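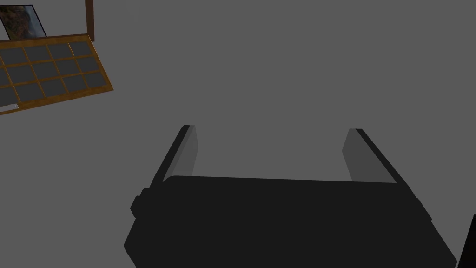 시뮬레이션에서 모은 원격 조작 시연이 실제 로봇에 그대로 쓰일 수 있느냐는 질문이 저장소 이슈에 올라왔다. Fumano의 글이었고, 손목 시점 영상만으로 학습한 정책이 실기에서는 물체 앞에서 멈춰 버린다는 내용이었다. 짧게 답하면 그대로는 권하지 않는다. 자세한 내용은 아래 "알려진 한계"에 적었다.

Gutgate 시연 데이터 카드

개요

Gutgate는 사람이 원격 조작으로 그리퍼를 움직여 작업을 보여 준 기록을 모은 데이터셋이다. 모든 시연은 시뮬레이터 안에서 수집했고 영상은 전부 렌더링된 것이다. 실제 카메라로 찍은 영상은 들어 있지 않다. 모방 학습, 특히 행동 복제 계열의 정책을 학습하고 비교하는 용도로 만들었다.

최종 수정: 2019년 4월 29일

구성

시연 수: 3000
작업 종류: 7
평가용으로 분리한 시연: 200 (위 3000에 포함)
조작 방식: 2 (6자유도 핸드 컨트롤러, 키보드)

작업은 집기, 옮겨 놓기, 밀기, 쌓기, 서랍 열기, 서랍 닫기, 뚜껑 덮기이다. 작업별 시연 수는 같지 않다. 쌓기와 뚜껑 덮기는 실패가 많아 다른 작업보다 적게 남았다. 균등하게 뽑아 쓰려면 로더의 balance 옵션을 켜면 된다. 기본값은 꺼짐이다.

수집 방법

조작자는 화면을 보면서 컨트롤러로 그리퍼의 위치와 방향을 지시한다. 컨트롤러의 움직임은 절대 위치가 아니라 직전 자세에 대한 변화량으로 전달된다. 클러치 버튼을 누르고 있는 동안에만 명령이 나가고, 손을 떼면 그리퍼는 제자리에 멈춘다. 손의 위치를 다시 잡을 때 이 버튼을 쓴다. 이때 생기는 정지 구간은 원본 기록에 남아 있으며 trim 스크립트로 잘라낼 수 있다.

시연은 그리퍼를 연 상태에서 시작한다. 시작 자세에는 약간의 무작위 변화를 주었다. 조작자가 종료 버튼을 누르면 성공 판정기가 물체의 최종 위치를 검사하고 결과를 success 항목에 적는다. 실패한 시연은 failed 폴더에 따로 두었고 위의 시연 수에는 넣지 않았다.

키보드로 수집한 시연은 한 번에 한 축씩 움직이는 경향이 있어서 궤적이 계단처럼 꺾인다. 컨트롤러 시연과 섞어 학습하면 정책이 두 방식 사이에서 흔들리는 경우가 있었다. device 항목으로 걸러 쓸 것을 권한다.

기록 항목

rgb_wrist: 손목 시점 영상
ee_pose: 그리퍼의 위치와 방향
gripper: 손가락 사이의 벌어진 정도. 0이면 닫힘, 1이면 완전히 열림
action: 조작자가 보낸 변화량과 개폐 명령
clutch: 클러치 버튼 상태
device: 조작 장치
success: 판정 결과

action과 ee_pose는 좌표계가 다르다. action은 그리퍼 기준이고 ee_pose는 로봇 베이스 기준이다. 변환 함수는 tools 폴더의 frames.py에 있다. 12월 이전에 받은 사본은 action도 베이스 기준으로 저장되어 있으므로 다시 받아야 한다.

사용 방법

압축을 푼 뒤 환경 변수 GUTGATE_ROOT에 폴더 경로를 지정한다. 로더는 시연 하나를 시간순 배열로 돌려준다. 평가용 목록은 splits/eval.txt에 있다. 이 목록에 든 시연은 학습에 넣지 말아 달라. 결과를 비교할 때는 작업별 성공률을 따로 적고, 어느 장치의 시연을 썼는지도 함께 밝혀 주면 좋겠다.

알려진 한계

렌더링된 표면에는 질감이 거의 없는 것이 많고 조명도 평탄하다. 실제 작업장 영상과는 차이가 크다. 손목 영상만 입력으로 쓰는 정책은 이 차이에 특히 민감하다. 실기로 옮길 계획이라면 색과 조명을 무작위로 바꾸는 증강을 적용하고, 실제 로봇으로 모은 시연을 추가해 미세 조정해야 한다.

접촉 모델이 단순하다. 손가락 안쪽 면과 물체 사이의 마찰은 상수로 두었고, 힘 센서 값은 제공하지 않는다. 조작자에게도 힘 피드백이 없었기 때문에 필요 이상으로 꽉 쥐는 시연이 섞여 있다.

조작자의 숙련도는 기록하지 않았다. 같은 작업이라도 궤적 길이가 많이 다르다.

관련 저장소

Grivetti: 원격 조작 클라이언트. 컨트롤러 입력과 클러치 처리를 맡는다.
Kong: 학습 및 평가 코드. 기준 정책의 설정 파일이 들어 있다.

오류 신고는 이 저장소의 이슈로 받는다. 시연 번호와 로더 버전을 함께 적어 달라.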